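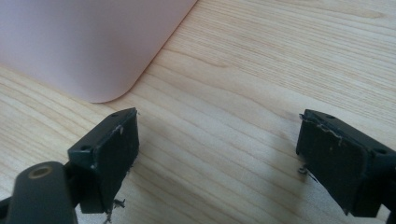
Pale pink on pale wood, my favourite colour combo this spring.

Home News Recipes Garden Swap Contact

Right, who else is completely over their pantry? I spent most of last Friday sitting on the kitchen floor in my trackies with every packet we own spread out around me, and I've come out the other side a changed woman (and the owner of four open bags of red lentils, don't ask).

It started when Kylie Whitelaw dropped in for a cuppa and went looking for the sugar. She was gone ages. When she came back she had a tin of golden syrup, a candle and a very worried look on her face, so I thought okay, fair enough, it's time.

My rule was simple. If I couldn't remember buying it, out it went. That got rid of two jars of something brown, a packet of jelly crystals from our Arnmont days and a spice mix that smelled like the inside of a shed. Anything still in date and unopened went in a bag for the food share shelf at Gethin Hall, which is always short of tinned fruit and long-life milk if you've got any to spare!

Then came the fun bit, putting it all back. Anikó Gál swears by keeping everything for one meal together, so there's a curry spot and a baking spot and a school lunch spot, and I have to say I was doubtful but I'm a convert. I haven't bought a single extra tin of coconut milk since. Flour lives down low now, after the incident with the 500 gram bag and the top shelf. The dog was white for days.

I didn't spend much either. Old jars, a good soak to get the labels off, and over 10 bucks' worth of masking tape because I kept losing the roll. Write the date on the bottom of the jar while you're at it. I forgot on the first lot and had to tip them all up again.

Next month I'm tackling the linen cupboard, heaven help me. If you've got a way of folding a fitted sheet that works on a real bed in a real house, please write in. Kylie says to roll it in a ball and shut the door quickly.

Filed under: Around the House, Spring Clean

Last updated: October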